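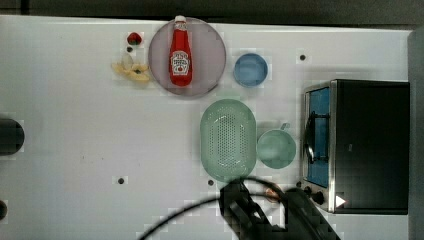
CALLS / STUDENT PROJECTS

Print | E-mail

Kirkel kitchen team needs people for the spring build (2 paid spots, plus drivers)

October 2025

Short version: the Kirkel project at Stustlow is looking for students to join the manipulation team before the March competition. Two paid assistant spots. A bigger batch of unpaid driver spots that count as lab hours. No robot experience needed for the driver spots. Read the whole thing before you write in please, half the mails last year asked stuff that's in the ad.

What we do

Play kitchen, one arm, one gripper. Someone at the controls moves the arm by hand through a task, we record it, the arm then has to do it alone. Ketchup onto the plate. Strawberry into the bowl. Banana, which has its peel splayed out and is a pain to grab. Oven door is the hard one. The bar handle runs up and down the window and the fingers have to come in from the side.

For the competition the judges pick the layout on the day, so we need lots of recordings with things moved around. Colander here, colander there, oven turned. Target is 960 good runs by the end of the fall term. Bad ones get tossed. A run where the bowl gets shoved across the table is a bad run.

Paid spots (2)

One for software, one for hardware. Both 60 hours over the term, student assistant rate, paid monthly.

Software: Python, can read other people's code without complaining too much. You'll look after the recording scripts and the training jobs. Our sorting tool is called Cleka, it was written by three different people over two years and it shows. Git yes. Linux yes or willing to learn fast.

Hardware: cables, fingers, mounts. You should be OK with a soldering iron and with reprinting the same part five times. Cable routing is on the list for week one, the current loop gets in the way when the arm swings left. New finger pads too, the ones we have slip on round things like the plate rim.

Driver spots

We can take 25 people. Sessions are two hours, evenings mostly, some Saturday mornings. You sit, you drive the arm, you reset the table, you do it again. First session is training and doesn't go in the count. After that most folks are fine. Gamers pick it up quick, so do people who knit, no idea why.

Left handers wanted, we have almost none.

You need to be
- enrolled at Stustlow, any department, any year
- able to do at least four sessions before the break
- on time (the next person is waiting for your chair)
- OK with doing a boring thing carefully

You get the lab hours, your name on the team page, and first pick for the travel team in March. Travel and rooms for the travel team are covered by the Sfakianakis student fund. Food is not, sorry.

What you don't need

Good grades in controls. Your own laptop. A CV for the driver spots, just write us.

How to apply

Mail Iason Giannakopoulos at the Kirkel lab desk. Subject line KIRKEL + which spot. Paid spots: one page on something you built or fixed, plus your term schedule. Code links welcome, no screenshots of code. Driver spots: name, department, evenings you can do, left or right handed.

Paid spots close at the end of the month, drivers go first come first served untill the list is full. We do a short try-out for the paid spots, on the real table. You get the ketchup task and the oven task and as many goes as fit in half an hour. Not looking for a perfect run, want to see how you deal with a miss.

If the lab door's shut knock loud, the fan is on.

Please pass this on to first years, they dont read the board.

Print | E-mail

Shares: 41 | Comments: 5

marta_k
Does the driver thing count for the design school too or only engineering? The lab hours I mean.

Iason G.
@marta_k any department, but get your adviser to sign the form first. Form is at the lab desk.

benno
did this last year. bring a cushion. the strawberry is harder than the oven imo

left_hook
Left handed, sent a mail, Saturdays only, is that a problem

Iason G.
@left_hook Saturdays fine. Got your mail, will answer tonight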